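Pinza paralela Skillum con cámara de muñeca: prueba con objetos blandos

Publicado el 7 de julio de 2024

Veníamos usando la pinza Bekum desde enero y el problema era siempre el mismo: con piezas rígidas, ninguna queja; con tela y relleno, el dedo llegaba al final de carrera antes de que el controlador detectara contacto. La Skillum promete control de fuerza en la propia pinza y trae la cámara integrada en el soporte de muñeca. La hemos montado en el mismo brazo, con el mismo controlador Yip, para que lo único distinto fuera el efector.

Montaje

La brida encaja sin adaptador. El cable de la cámara sale por el lateral y conviene fijarlo con holgura suficiente para el giro completo de la última articulación. El firmware de fábrica no reconocía el bus del Yip; hubo que actualizarlo por USB, operación que el manual despacha en dos líneas y que nos llevó una mañana. La calibración mano-ojo se hizo con 48 poses. Con 20, que es lo que recomienda el fabricante, el error en el eje de aproximación era demasiado alto para trabajar cerca de una pared.

Agarre sobre mesa

El banco es una mesa beige con paneles de cuadros escoceses rojos, blancos y negros. El estampado es deliberadamente difícil: mucho contraste, repetición regular y un rojo cercano al de varios de los objetos. Se colocan peluches agrupados junto a la base del panel, en contacto entre sí, y se pide al sistema que separe uno.

El resultado depende sobre todo de la forma. El peluche naranja rojizo, de cuerpo redondo, se resiste si la pinza lo aborda por el centro: la apertura útil queda justa y los dedos empujan en lugar de cerrar. Abordado por la cresta, el agarre es repetible. El rosa y blanco de camiseta a rayas se coge bien por el torso. El pequeño, parecido a un búho y con gafas amarillas, es el más agradecido de los tres, salvo cuando queda muy pegado al panel y el planificador descarta casi todas las aproximaciones por colisión.
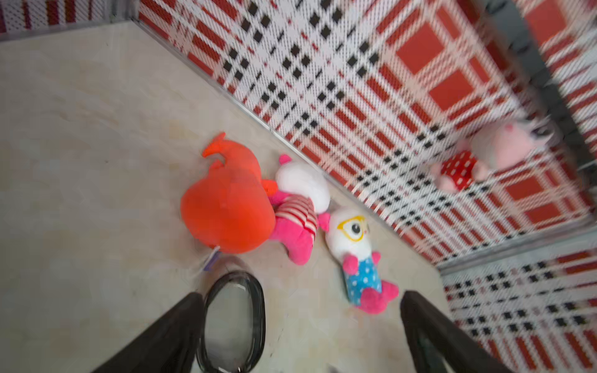
Control de fuerza

Es la mejora real respecto a la Bekum. El umbral se ajusta por software y la pinza se detiene con una deformación moderada del relleno. La consigna mínima sigue siendo alta para tela fina sin relleno, y la histéresis al abrir se nota: tras un cierre prolongado, el primer milímetro de apertura llega tarde. En el ensayo largo sumamos 2.672 ciclos de cierre, con 451 agarres fallidos, la mayoría en objetos apoyados contra otro. No hubo fallos mecánicos. Las yemas muestran desgaste ligero en el borde interior.

Cámara de muñeca

La óptica es aceptable y el campo de visión, amplio. Los dos dedos entran en imagen por la parte inferior, algo útil para verificar el cierre, aunque obliga a enmascarar esa zona si se usa segmentación. El punto débil es la exposición automática. Al inclinar la muñeca hacia arriba entran en campo el techo oscuro y la luminaria, y el ajuste tarda en estabilizarse. Recomiendo fijar exposición y balance de blancos desde el primer día. También hay desenfoque de movimiento a velocidad media, y el obturador no baja lo bastante para evitarlo con luz de interior.

Para las tareas de colgar usamos un riel negro con ganchos pequeños, sujeto al panel izquierdo. El lazo de hilo blanco de los peluches es el peor caso posible para la cámara: fino, claro y sobre un fondo con bandas blancas. La estimación de pose del gancho es buena; la del lazo, mediocre.
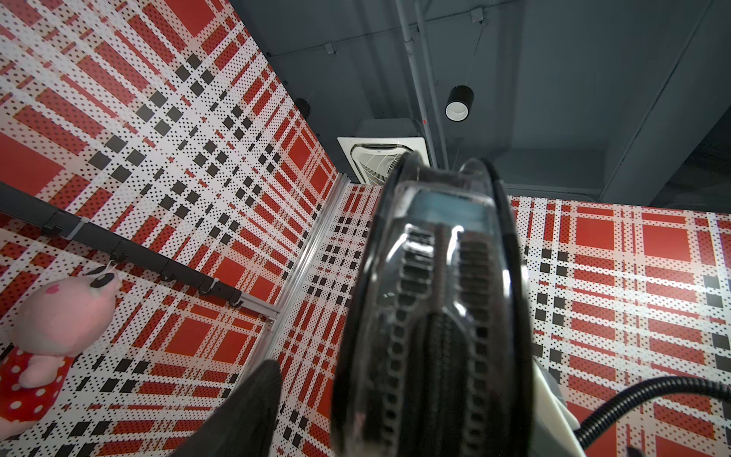 Puesto de pruebas con el riel de ganchos a la izquierda y un peluche rosa de vestido rojo con lunares blancos.

Frente a la Dolville

Probamos también la Dolville de dos dedos, más ligera y con mejor documentación. Cierra más rápido, pero solo ofrece tres niveles de fuerza y carece de cámara, de modo que hay que sumar soporte, cableado y calibración aparte. Para piezas rígidas y ciclos cortos la elegiría. Para objetos deformables, la Skillum.

A favor: fuerza ajustable en continuo, brida estándar, cámara integrada.
En contra: actualización de firmware mal documentada, exposición automática lenta, histéresis en apertura.

Queda pendiente repetir la serie con yemas de silicona, que el fabricante vende por separado.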